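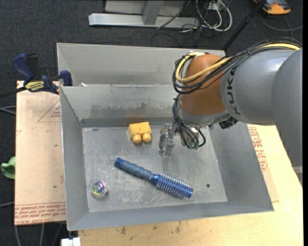 Warden's Diary: Kimham Allotments, Tuesday

Diaries > Kimham > April

The gates were opened at 8 and the overnight rainfall was entered in the gauge book. The water meter at the lower tank was read at 1,058 and the figure passed to the office at Bustum.

Plot 90 was inspected with the tenant, Mr Kristaps Adomaitis, who had asked for leave to move his shed nearer the hedge. Leave was given, provided that the path is kept clear to its full width. He also reported blackfly on the broad beans, early for April, and was advised to pinch out the tips.

The Pettigrew path remains soft at the bend. Two barrows of chippings were laid and more have been ordered. Tenants are asked to use the upper track until further notice.

Seed potatoes left in the store hut were claimed by their owners, except for one tray of Brikarero, which has been placed on the shelf by the door.

A hen blackbird is sitting in the ivy behind the hut. Hedge cutting on that side has been put off.

Gates locked at dusk.

9 comments
8 shares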